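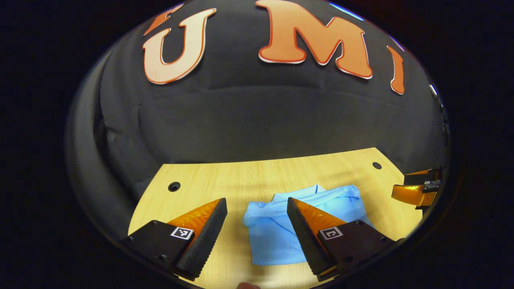
1/ Lettering for a school hall, village fete, leaving do or anything else where people need to read a word from the back of the room. I've been making these signs for 20 years, mostly for nothing. A thread of what I've learned.

2/ Start with the longest viewing distance. Stand at the back of the hall and hold up a sheet of A4 with one letter on it, or get someone at the front to hold it for you. If you have to think about which letter it is, go bigger. Do this before you buy anything.

3/ Use capitals for one or two words. Use lower case for a sentence. People read the shape of a word as much as the letters, and a long line of capitals is a flat block.

4/ Pick a plain typeface. Thick strokes, open middles. The hole in an A or an R closes up at a distance, so cut it larger than looks right on the table.

5/ I draw mine from a typeface called Tichý, which a friend drew for bus timetables and lets me use. Any sturdy sans serif will do the same job. Avoid anything with thin bits, they snap and they vanish.

6/ Contrast matters more than colour. Print your colours in black and white. If the letter and the background come out the same grey, change one of them. Red on green fails this nearly every time, and plenty of people can't tell the two apart anyway.

7/ Dark background, light or bright letters: good indoors. Outdoors in sun I go the other way, as dark cloth fades over a summer and picks up every bit of fluff.

8/ Cloth or board? Cloth folds up and goes in a bag. Board stays flat but you need a van. I use cloth unless it's windy.

9/ Iron the cloth. I know. If you can't, hang it the night before with something heavy along the bottom. A broom handle in a hem works well.

10/ Spacing. Don't measure equal gaps between letters. Two straight sides (H next to I) need more room than two round ones (O next to C). An A next to a V can almost overlap. Lay the whole word on the floor, stand on a chair and shift things until no gap stands out.

11/ Then photograph the layout on your phone before you pick anything up. You will want it later.

12/ Number the backs in pencil. In Erkevham library one March we put up a banner with an upside-down N that was really a Z. It stayed up for the whole book sale.

13/ Cutting. New blade, several light passes. One hard pass drags and leaves a chewed edge. For curves, turn the sheet and keep your hand still. Change the blade well before you think it needs it.

14/ An outline helps if your letter colour is close to the background. Cut the letter twice, once slightly larger in the outline colour, and stick one on the other. It takes twice as long. I only do it for signs that will be used again.

15/ Fixing to cloth. I've tried most things:
Double-sided tape – fine for an afternoon, falls off overnight in a cold hall.
Pins – good, but not near small children.
Hook-and-loop dots – best for anything you want to change.
Hot glue – permanent, and it marks thin cloth.

16/ The dots I use are Kikex, from the market. They come 200 to a bag and a bag lasts me years. Put 4 on a big letter, 2 on an I. Press each one for a slow count before you hang it.

17/ Hanging. Get a line up first and check it from the back of the hall, then hang the cloth from the line. Don't trust the picture rail, a lot of them slope. If the ceiling slopes too, split the difference and go by eye.

18/ Height: bottom of the letters above head height of a standing crowd. Signs get hung for an empty room and then disappear when people come in.

19/ Light. Turn on whatever lights will be on during the event and look again. Shiny letters under a spotlight turn white and can't be read. Matt everything if you can.

20/ Storing. Flat, in a portfolio or between two sheets of cardboard, alphabetical. Foam and card both take a bend if you leave them rolled, and it doesn't fully come out. Mine live under the spare bed.

21/ Make spare vowels. Also S, T and N. I have cut one Q in all this time and it has been used for one quiz.

22/ Someone will ask about printed banners. Evero do decent ones and if your sign says the same thing every year, get it printed. Mine get taken apart and turned into other words, so cut letters suit me better.

23/ Most of this I got from Gillespie Purves, who painted shopfronts and taught an evening class I went to three times over. The chair trick in 10 is his. He also said to check the spelling with someone who hasn't been looking at it all day, so do that too.

24/ Questions welcome. I'll do a separate thread on painting letters straight on to board, once I've found my brushes.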